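4.2 Purse structure and entry decisions

The second part of the study concerns the relation between the way a purse is divided and the number of drivers who choose to enter. Short-track promoters commonly treat the winner's share as the main tool for drawing a larger field. The records available to us allow that belief to be tested against entry lists, at least for one class of car and one group of tracks.

Entry records were obtained for 328 weekly and special programs held at the six dirt ovals of the Utness series. Each record gives the driver's home town, the car number, the finishing position in the heat and the feature, and the amount paid. Records in which the purse had been changed after the entry deadline were kept, but marked, so that the results could be checked with and without them. The full set contains 1111 separate driver names after spelling differences were resolved by hand. Amrani carried out this step and kept a written log of every pair of names that was merged.

Programs were placed in two groups. The first group, called "top-weighted," includes those in which the winner received more than one quarter of the total purse. The second group, called "level," includes all others. Payment for starting the feature was recorded as a separate item. Several tracks raised the start money during the summer while leaving the winner's share as it was, and a measure based on the first prize alone would have missed the change.

Travel distance was measured by road from the driver's home town to the track. It is an imperfect measure. Some drivers keep their cars at a shop in another county, and others spend the racing season with relatives or with a car owner. Where a shop address was known, it was used in place of the home town.

Entry lists do not show how a team spends the hours between arrival and the first heat. A short written survey was therefore sent to registered teams, covering fuel, tires, lodging, pit passes, and food and drink. 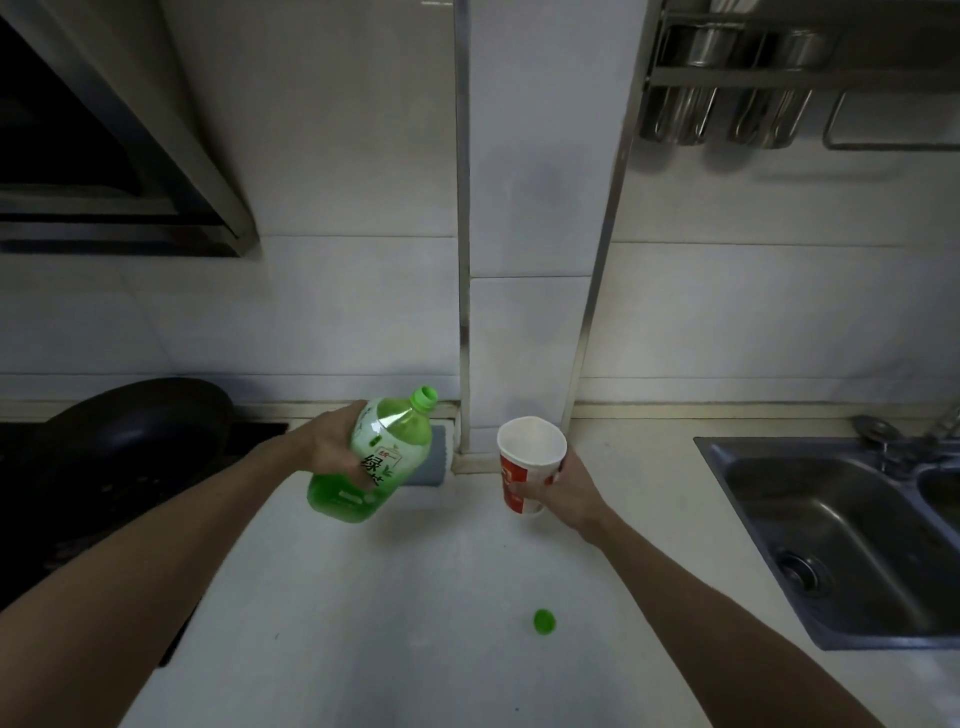
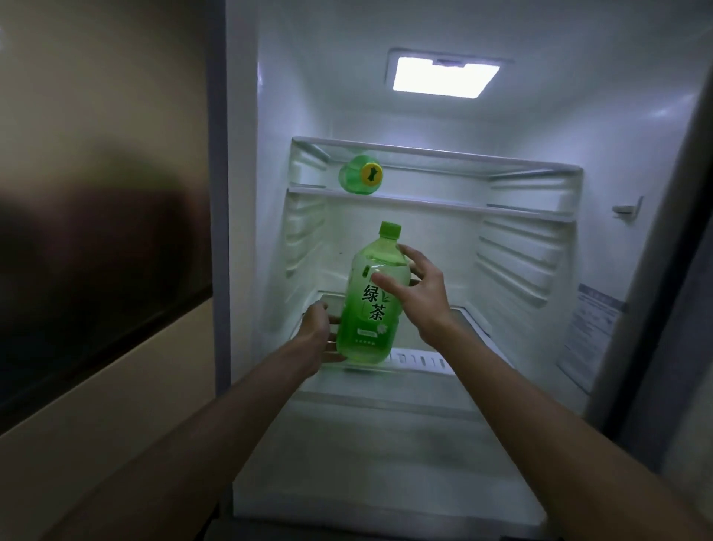 Figure 4. Bottled green tea.

Responses to the survey were uneven. Teams that race every week at one track tended to answer all of the questions, while those that travel between tracks often left the lodging and fuel items blank. No attempt was made to fill in the missing answers. Cost figures are used in this section only to place drivers in a low-cost or high-cost group, and a driver whose form could not be placed was left out of that comparison.

The main result is that the winner's share had a weak relation to field size once travel distance was taken into account. Top-weighted programs did attract more drivers from distant towns, and these drivers had, as a rule, won a feature elsewhere in the same season. They also attracted fewer local drivers. The two changes nearly offset each other, and the total number of cars in the pit area was much the same in both groups.

Start money showed a stronger pattern. Where the payment for taking the green flag in the feature was raised, local entries grew within a few programs and remained higher until the end of the season. The effect was clearest among drivers who had finished in the lower half of the field in earlier events. For these drivers the chance of collecting the first prize is small, and a guaranteed payment that covers tires or fuel has a more direct bearing on the decision to load the car.

One special event deserves separate mention. The Govetti Memorial, held on a Tuesday, offered $3000 to win and drew cars from well outside the usual area. It was also the only special in the records that did not compete with another program on the same night. We are unable to say how much of the turnout was due to the prize and how much to the open date. When the event is removed from the data, the relation between first prize and travel distance becomes smaller but keeps the same direction.

Contingency awards were also examined. The Panutent hard-charger bonus, paid to the driver who gained the most positions in the feature, was offered at three of the tracks. It had no measurable effect on entries. Several survey forms described it as welcome but too uncertain to plan around, and two drivers who had received it reported that they had not known it was being offered on the night.

Weather was handled by removing any program that was postponed after the gates had opened. This choice follows the earlier practice of the Iyer report on Midwestern pavement tracks and makes the two sets of results easier to compare. It does reduce the number of spring programs, and the findings should be read mainly as a description of the summer months.

Two limits remain. The tracks share a rule book and a common tire, which means that a driver can move among them at little added cost. Series without such an arrangement may show a different response to both first prizes and start money. In addition, point standings were not included in the model. A driver near the top of the standings has a reason to attend every program whatever the purse, and the size of this group varied from track to track. Section 4.3 takes up the question of points and attendance, using the subset of drivers who entered at least one event in each month of the season.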